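# Wrist camera bracket, second revision

16th June

The first bracket lasted until the arm reached full extension, at which point the camera sagged and every frame after that was pointing slightly at the floor. I blamed the servo for two evenings. It was the bracket. Printed PLA, 2 mm wall, one screw. Rhona Purves looked at it across the bench at the Ultberg workshop and asked why there was only one screw, and I had no answer.

Revision two has two screws and a rib along the back. It is also 8 mm shorter, so the lens sits closer to the base of the fingers and both fingertips stay in view through the whole range of the jaw. That was the requirement I should have written down first. With the old mount the right finger dropped out of view near fully open, and the grasp code was guessing at its position from the servo reading alone.

The servo reading is not good enough for that. At full open it reports 515 counts on one run and something else on the next, depending on which direction it arrived from. The backlash is in the gear pair under the palm. I could shim it, and probably will in November when I take the palm apart to replace the bearings. For now the camera gives me a second opinion.
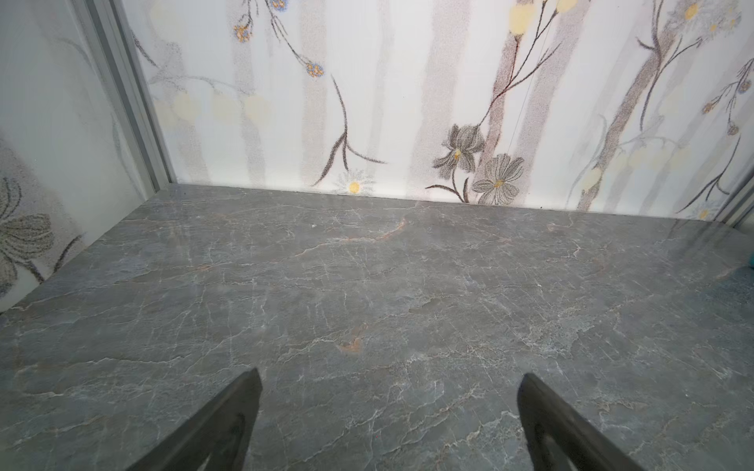 Exposure is locked at startup. Auto exposure was hunting every time the arm tilted, and the fingers are dark enough that the threshold I use to find their edges moved with it. Locked, the edge finder settles in about 18 ms per frame on the small board, with no GPU involved. I mask everything above the line where the work surface meets the back panel, so the segmentation only has to cope with the surface itself. Marble veining is still a nuisance. The pinkish-tan veins have enough contrast to pass for the edge of a thin part, and I ended up storing a reference of the bare surface and subtracting it before looking for anything. The reference has to be retaken whenever the base is moved, even slightly.

Zeeshan Usmani suggested clamping the base down permanently. He is right, but the bench is shared.

Cable routing is the part I am least happy with. The ribbon goes down the outside of the forearm with three clips and a service loop at the elbow - the loop is too big and catches on the shoulder housing past 111 degrees. I have put a software limit there. A shorter ribbon is on order.

Bracket files are in the Hestar folder with the rest of the gripper parts. Print it on its side, four perimeters, no supports. The screw holes come out slightly tight and want a drill run through them by hand. Do not use the longer screws from the old bracket, they reach the wiring.

Next job is the jaw calibration routine, which currently assumes the fingers close symmetrically. They don't, by a small but repeatable amount, and I want to measure that properly before I write the correction.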